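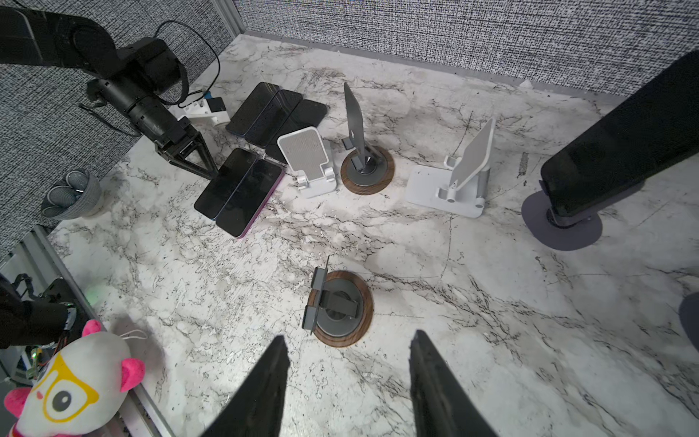 Bullon two-finger grippers over the marble bench, with the phones and stands set out.

Bullon Replacement Fingertip Set (pair)
Fits all Bullon two-finger grippers, including those sold with the Stikolier arm

If you've landed on this page because your gripper has started letting go of things, welcome, and we're sorry you've had the trouble. This set replaces the original fingertips, which had a fault we were slower to catch than we should have been.

What went wrong

The first fingertips were held on with a press-fit pin. On most jobs the pin stayed put for years. On phone handling, where the arm closes on a thin, slick edge and then tilts to seat the phone on a stand, the pin could creep outward a little with each cycle. After 300 cycles or so on our own bench — sooner if the grip force was set high — one tip could rotate under load and the phone would slide out sideways. The controller didn't notice, as the motor still reported a closed grip, so the arm carried on to the stand with nothing in hand and pressed down anyway. We lost two stands that way before we understood what we were looking at, and a couple of kind customers in the Taheri program wrote in with much the same story.

What's in the bag

2 fingertips, left and right (marked on the inside face)
2 shoulder screws, which take the place of the pins
Hex key
Printed fitting card

Fitting

Allow 10 minutes per gripper. Power the arm down at the wall and wait for the joints to settle before you put your hands anywhere near the fingers. A software stop is not enough for this job. Push the old pin out from the back, slide the new tip on, and tighten the screw until it is snug. Then run the Julell calibration routine from the start, even if the old numbers look fine, and try a few slow picks with something you don't mind dropping.

Should you keep using the old tips?

Please don't, if you handle glass of any kind. If you only move soft items, check the pins weekly and stop when you can feel one standing proud with a fingernail.

Cost and ordering

Free for any gripper shipped before July — just send us the serial number from the underside of the palm. Later grippers already have the screws.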